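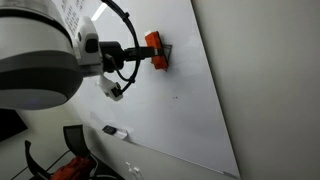

The numbers went up on the whiteboard in June, the month my mother took over the office at Grovum. She wrote them in columns, small and close together, in the same hand she used for grocery lists. Each row was a delivery. By the end of the summer she had run out of room and started again on the board in the hall.

I came in at 7 in the evening to clear the place. The new owners wanted it empty by morning. I had 11 boxes and filled most of them with folders, and then I stood in front of the board with the eraser in my hand.

Most of the rows had faded. I could still make out 1312, which was the big order for Urular, the one that paid for the roof. Under it was a 2 with a line through it. I remembered that one too. She had driven the two crates out herself, in the rain, and brought them home again when the shop turned out to be closed for good.

I started at the far end, where there was nothing much to wipe. The eraser squeaked. I did the bottom edge and the right side and went over them again - they were clean the first time.

Then I called her.

"Are you done?" she said.

"Nearly. There's the board."

"Did you copy it down?"

"No. Do you want me to?"

She thought about it. I could hear her kettle.

"Just the Urular one," she said. "Then wipe it."

I wrote 1312 on the lid of the last box and went back to the board.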